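Mesh laundry bags: fold, roll, or just stuff them in a drawer?

itzel_c
Posts: 77
Saturday, June 26, 2021

Hi all! I finally cleaned out the laundry shelf this morning (it only took me since January, ha) and found I own far more mesh bags than any one household needs, all of them balled up behind the detergent. So I'm trying to learn to fold them properly, and I'd love to hear how the rest of you do it. I start by laying the long one out flat on the table with a sheet underneath, zipper end toward me, and I smooth from the far end down.
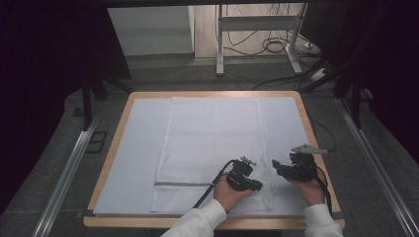 1 min read · 6 replies

The top half behaves beautifully, as you can imagine, but down by the zipper I always get those little wrinkles, and then the whole fold goes crooked on me. Do you fold toward the zipper or away from it?
Itzel Carrillo

gaston_mom
Away from it! Bring the zipper end up last so it sits on the outside, and it holds the whole packet shut like a little belt. My aunt did her pillowcases the same way and I think of her every single time.

Vusholm19
I'm going to be the grump and say don't fold them at all. Mesh springs back no matter what you do. I roll mine, zipper in the middle, and stand the rolls up in an old shoebox.

gaston_mom
Oh, but rolling bends the zipper, Vusholm! I had a lovely one that never closed right again after a winter in a roll.

Vusholm19
Cheap zipper, maybe. Mine have been rolled for years and they run fine.

ibarra_lane
Somewhere between you two: I fold the long sides in to make thirds, then roll very loosely from the plain end, so the zipper just wraps around the outside and hardly curves. It does take up a bit more room, but they look so nice in a basket. And Itzel, the sheet is a good idea, my bare table snags everything.

itzel_c
Thank you, all of you! I tried the thirds and the loose roll on the small ones and I'm quite pleased, though the long one still wants to be folded, I think. Gaston_mom, I'll try the belt on that one after supper.

covon_kit
Does anyone put the socks bag inside the big bag, or is that just me?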